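A capful is not a unit

29 comments | Share

The cap on the laundry liquid in my kitchen holds 105 ml when filled to the brim. The dose for a normal load in soft water is 29 ml. The dose is marked by a moulded ridge on the inside of the cap, in the same dark blue plastic as the cap itself, and can be read if the cap is tilted towards a window. The instruction on the back of the bottle says to use "one cap, filled to line 1". On the front it says "just one cap per wash".

A person who reads the back and finds the ridge will get sixty-eight washes out of a 2 litre bottle. A person who reads the front will get nineteen. Both have followed an instruction printed by the manufacturer, and only one of them will be buying another bottle next month.

My argument is that household dosing instructions should be given in millilitres, that the measuring device supplied should be readable in millilitres, and that terms such as "capful", "splash", "squirt" and "small amount" should be removed from any label where the quantity affects the result. None of this is technically difficult. Most of it was ordinary practice on cough mixture long before it occurred to me to complain about drain cleaner.

What is wrong with the cap

A cap has one job as a closure and a second as a measure, and the closure takes priority in the design. It has to be tall enough to grip, wide enough to clear the pouring spout and deep enough for the thread. Once those dimensions are settled, the internal volume is whatever is left over. In my case it is more than three and a half times the usual dose.

The product is an Ekmont concentrate, and I have no particular complaint about how it cleans. I mention it by name only to be fair to the others, as the same fault appears on nearly everything under the sink. The Flemivance floor cleaner asks for "half a capful in a bucket". Half of a tapered cap by height is less than half by volume, as the cap is narrower at the base. There is also no statement of what size of bucket is meant. The instruction therefore contains two unknowns, and the concentration on the floor depends on the ratio between them.

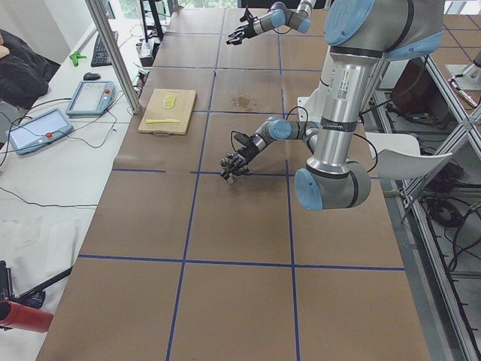
Titance descaler does slightly better. It gives the water in litres and the product in capfuls, so at least one half of the sum can be done. Someone with a kitchen scale and a spare evening can weigh a capful of water and recover the other half. I have done this. It took a few minutes per bottle, and I then wrote the figure on each label in permanent marker. It should not be necessary for a customer to calibrate the packaging.

The defence usually offered is that these are forgiving products and that precision would be wasted on them. I accept part of this. Nothing very bad follows if a bucket of floor cleaner is a third stronger than intended. A third is an optimistic figure for the error, though. An unmarked cap with a nominal dose well below its brim invites errors of a factor of two or three, always in the direction of more. People do not generally pour less than they are told to. Excess laundry liquid leaves residue in the drum and in the fabric, needs more water to rinse out and goes down the drain having cleaned nothing. Excess descaler is a worse idea still, particularly where there are rubber seals involved.

The second defence is that customers dislike numbers. I have never seen this demonstrated. The same customers follow recipes, fill cars, read thermometers and give measured doses of medicine to children at three in the morning. They buy the bottle itself by the litre. The number on the front of the pack is evidently thought to be within their grasp when it describes how much they are paying for.

Why judgement by eye fails

The underlying trouble is that people are poor at estimating small volumes of liquid in unfamiliar containers, and manufacturers write instructions as though the reverse were true. The eye reads depth far more easily than width. Pour the same quantity into a narrow glass and a wide one, and most people will say that the narrow glass holds more, even when they know the rule. The error grows when the liquid is colourless.

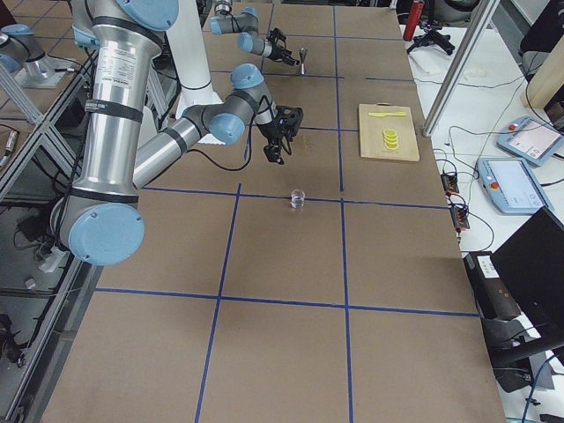
Labels that rely on phrases such as "a small amount" assume that the phrase means much the same to everyone who reads it. I have tried it on visitors, and it does not. Shown water in a plain tumbler and asked for a figure, they hesitate, and then produce one with more confidence than the hesitation warranted. The clear plastic cup standing by the crossing of the blue tape lines is a fair test of the same thing. It has a small amount of clear liquid in it, and I would happily write that phrase down and defend it, but I would not like to put a volume to it. If the liquid were a concentrate and I had to make up a bucket from it, I should want the volume. Description and measurement are separate tasks, and a label that does the first has not done the second.

There is a further difficulty with the surface of the liquid. In a narrow cap the edge climbs the wall slightly, and the level is properly read at the bottom of the curve with the eye at the same height. Nobody fills a detergent cap like that. They hold it below chest height, look down into it at an angle and pour from a heavy bottle held in the other hand. A good domestic measure would have to be designed around that posture. The mark would be visible from above, contrast strongly with the wall and sit at a point where the cap is narrow, so that a small error in level makes a small error in volume. Present practice puts a faint ridge in the widest part of an opaque cap.

Medicine cups show that the thing can be done cheaply. They are thin, translucent, stackable and printed or moulded with a scale. Their weakness is the very low end of the range, where the divisions crowd together and an oral syringe is the better tool. For anything used in a washing machine that weakness does not matter. A translucent cap with a printed scale would be accurate enough for every product I own.

The commercial question

It would be naive to leave out the money. Overdosing sells product. I do not claim that anyone has sat down and designed a cap to be overfilled, and I have no evidence of it. The incentive merely runs in one direction, and there is nothing pushing back. A company that halved the size of its cap would improve its customers' accuracy and lower its own sales, and would have to pay for new tooling in order to do so.

Refills have made matters worse. The shop where I now buy most of my liquids, Govindasamy, sells them from large drums into whatever bottle the customer brings. I approve of this and intend to go on using it. The label on the drum, however, is copied from the original pack, and still speaks of capfuls. The customer has brought a former squash bottle. Its cap holds almost nothing, and a literal reader would wash a full load in what amounts to a rinse. I pointed this out in June and was told, quite politely, that people tend to get a feel for it.

Getting a feel for it is how we arrived at the present position. A feel is acquired by feedback, and a washing machine gives hardly any. Clothes washed with too much liquid come out looking much like clothes washed with the right amount. The stiffness of the towels gets blamed on the water, the smell in the drum on the machine and the cost on the shop. No signal reaches the person pouring, so the quantity drifts upwards and stays there. 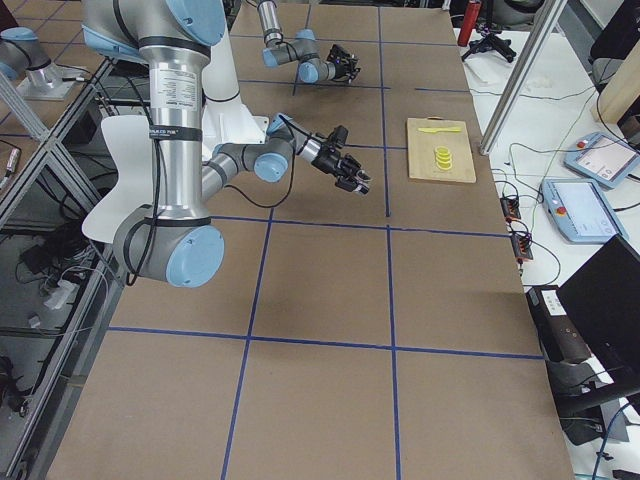
What a label should say

I would ask for four things, in descending order of importance.

First, every dose should be given in millilitres, with the capful permitted only in brackets afterwards. A household that has lost the cap, or never had it, can then use a spoon or a jug.

Second, where a product is to be diluted, both quantities should be stated. "29 ml in a bucket" would be no improvement on what we have. The concentration is the thing that matters, and it cannot be found from one number.

Third, the brim volume of any cap supplied as a measure should be no more than the largest recommended dose. This would remove most of the harm at a stroke, even for those who never read the label at all, and I suspect they are the majority.

Fourth, the number of washes claimed on the front should be based on the instruction that appears beside it. If the front says one cap, the claim should be worked out from one cap. My bottle would then have to advertise nineteen washes, and I expect the cap would be redesigned shortly afterwards.

I can see an objection to the third point, which is that a small cap is harder to grip for people with weak or painful hands. That is a real cost and should be taken seriously. The usual answer is a false floor, where the outside of the cap remains large and the inner cup is shallow. It uses slightly more plastic. A loose scoop or a separate cup would also serve, though either will be lost within a month in most homes, mine included.

Until something of the kind happens, the permanent marker remains the cheapest remedy. Weigh the empty cap on a kitchen scale, fill it with water to the line you normally use and weigh it again. The difference in grams is near enough the volume in millilitres - near enough for laundry, at any rate. Write it on the bottle, and write the correct dose next to it. If the two figures agree, you have a better eye than I have.

Share this
29 comments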